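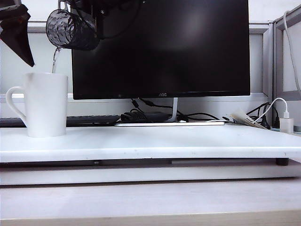 # Pouring water with a robot: notes from our visit to Tovmont

These are my notes for the week 3 handout, written up from the visit in January. If you were on the trip, use them to fill the gaps in your own. If you missed it, read the whole thing before the lab session, since the pouring exercise builds straight on top of it. Sorry for the rambling bits, I type like I talk!

## Who showed us what

Tovmont is a small outfit that works on arms for kitchens and care homes. Đức Phan ran the demo and did most of the talking, and Tùng Khương sat with the laptop and answered the awkward questions (thank you to whoever asked about the emergency stop, I'd have forgotten). We had the pouring demo first, then a long chat by the whiteboard, then coffee, which was made by a person.

I'll stick to the pouring here. The task sounds tiny: pick up a glass of water, tip it, get the water into a mug, put the glass back. You've all been doing it since you were toddlers. I'd like you to come away from this handout a bit more impressed with toddlers.

## Why a thin stream is harder than it looks

Look at how narrow the water is where it leaves the glass and drops just inside the left rim of the mug. Đức said visitors always expect the robot to tip the glass and be done with it, but the tipping is where most of the thinking goes.

When you tilt a full glass, a very small change in angle gives you a lot of water all at once. When the glass is nearly empty, the same small change gives you almost nothing, and you have to lean it way over to get the last bit out. So if you tell the arm "turn at a steady speed," you get a gush, then a decent pour, then a dribble. (Try it at home over the sink, tilting as evenly as you can. It's strangely difficult to make yourself do it badly.)

There's a second problem at the slow end. Pour too gently and the water doesn't fall free of the rim at all. It clings, runs back down the outside of the glass and drips off somewhere you didn't plan for. You've met this with every cheap teapot you've ever used. So the arm has a sort of minimum speed: it has to get past the clinging stage quickly and then ease off again before the flow gets too big.

And third, the landing spot moves. The faster the water comes over the rim, the farther out it lands. Since the rim itself also swings as the glass turns, the wrist has to shift sideways while it rotates to keep the stream over the mug. Write that one down, it comes back in the exercise.

## Holding the glass

The gripper takes the glass around its upper body, using a bracket and rods. I asked Đức about grip force and got a very good ten-minute answer, which I'll squash into a paragraph.

Squeeze too little and the glass can rotate in the grip as the weight of the water moves toward the rim. The arm thinks it's tilted the glass by one amount, the glass disagrees, and your careful pouring curve is now nonsense. Squeeze too much and, well, it's a glass. Their answer is to start with a modest grip and watch for slip, tightening a touch when they sense it.

Holding it high up has a price too: the fingers are close to the rim, so you have less room before the hardware gets in the way of the water or bumps the mug. Holding it low gives you lots of clearance and a wobblier pour. Have a think about which you'd choose for a heavy jug. I don't think there's one right answer and I'll happily argue either side.

## Seeing something that's see-through

This was my favorite part of the talk. Clear things are miserable for cameras. A depth camera often looks straight through the glass and reports whatever is behind it, or gives up and leaves a hole in the data. Add a faceted, textured surface like the one on this glass and you get bright and dark patches all over it that shift whenever the glass or the camera moves. Now add water, which is also clear and is also moving.

Tùng went through the usual ways around it:

- Track the gripper and work out where the rim must be from that. Cheap and dependable, as long as the glass hasn't slipped (see above).
- Train a model on lots of pictures of clear glasses, so it learns the outline from the edges and reflections. Their first set had 2,000 labeled images, and Tùng said the labeling was every bit as dull as it sounds.
- Skip vision for the water and use weight. As the glass empties, the wrist feels less load, and you can work out how much has gone.

They like combining the first and the last. The mug, by comparison, is a doddle: solid white, doesn't move, easy to find.

## A few numbers I scribbled down

Đức's practice target is 50 milliliters per pour, small enough that you can do lots of them without refilling a jug every time. Over one long test run they did 166 pours and kept a record of each one: starting fill, tilt angle over time, weight at the end. That record is what you'll be working from in the lab. I've cleaned up the column names but otherwise left it alone, so expect a bit of mess.

One warning about the file. Two mug shapes are in there, one called Hà and one called Lindari (team nicknames, don't read anything into them). Sort by mug before you plot anything or your graph will look like spilled spaghetti.

## Where you put things matters

Someone on the way home asked me why we spent so long talking about the table. Fair question! A pouring program knows positions relative to something, and if that something shifts, everything shifts with it. With the mug standing on a raised board, the height of its base depends on the board, so swap in a thicker board and the rim comes up to meet the glass sooner than the program expects.

Same goes for the mug's shape. A tapered one, wide at the rim and narrow at the base, gives you a generous target at the top, but the level climbs quickly at first and slows down as it fills. If you're judging how full it is from the height of the water, you need to know that shape. If you're going by weight, you can ignore it.

For your own setups in the lab:

1. Tape down the board and mark where the mug goes.
2. Measure the rim height from the table, not from the board.
3. Run the whole motion with an empty glass first, at low speed.
4. Keep your laptop and chargers well out of reach of a bad pour.
5. Have paper towels ready before you fill anything.

## The argument over coffee

Đức and Tùng don't agree with each other about where this should go next, and it was great fun to listen to. Đức wants the arm to learn pouring from people, by having somebody guide it by hand over and over until it picks up the knack. Tùng would sooner write down the physics, fit it to the data and only bring in learning for what's left over. They've been trying both at Grerkent, the site where they do their longer trials, and I got the feeling neither of them is about to give in.

I lean toward Tùng's side for a task this small, mostly because when it goes wrong you can find out why. Plenty of you will disagree. Good, bring it to the seminar.

## To do before the lab

- Sketch the tilt angle against time for a pour that keeps the flow steady from a full glass. Rough is fine. Label the part where the water might cling to the rim.
- Explain in a few lines why the wrist has to move sideways as well as turn.
- Open the pour record, pick one mug, and find the pour that missed the target by the most. Tell me what you think happened, using the starting fill and the tilt curve.
- Pick a liquid that isn't water (syrup, soup, fizzy soda, anything) and say which part of the method breaks first.

Email me your sketches or bring them on paper. Photos of napkins are accepted, as long as I can read the labels.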